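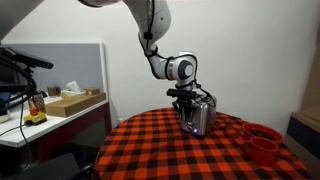

**Imham Project Team**, 8 April 2026

1. Work on the Clollow storage site enters its next stage this month. This thread sets out what residents and businesses near Jullen Road should expect between now and the summer.

2. Clearing of the former rail sidings finished in March. Rastogi, our main contractor, is now preparing the ground for the drainage basin at the north end of the site.

3. Site hours are unchanged. Noisy work will not start before 8 a.m. Deliveries are not permitted to wait on Jullen Road before the gates open, and drivers have been told to hold at the county truck stop instead.

4. We expect up to 40 truck trips a day at the busiest point of the basin work. All trucks will enter and leave by the east gate. The route through Clollow village is closed to our vehicles, including those of suppliers.

5. One lane of Jullen Road will be closed for 2 weeks while the new water main is connected. Temporary signals will be in place. Access to homes, the feed store and the church parking lot will be kept open throughout.

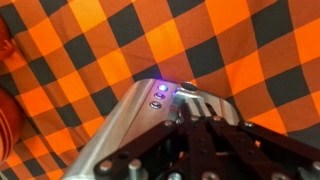

6. Dates for the lane closure depend on the utility company. We will post them on this account and mail a notice to every address within the notice area once they are confirmed.

7. Several residents asked about dust. Water trucks run along the haul road on dry days, and stockpiles that will stand for more than 4 weeks are seeded with grass. Please report dust problems to the project line on the day they occur so the site manager can check the work under way.

8. The tree line on the southern boundary stays. A further 80 native trees will be planted behind it in the fall, in line with the approved landscape plan. The earlier plan showed a fence in this location and has been withdrawn.

9. The footpath from Jullen Road to the creek remains diverted. The diversion is marked with yellow posts. Dog walkers are asked to keep to it, as the old path crosses an active work area.

10. Questions may be sent as a reply here or left on the project line. Replies are posted during office hours. The Clollow traffic plan, including the truck route map, can be read at the Imham site office.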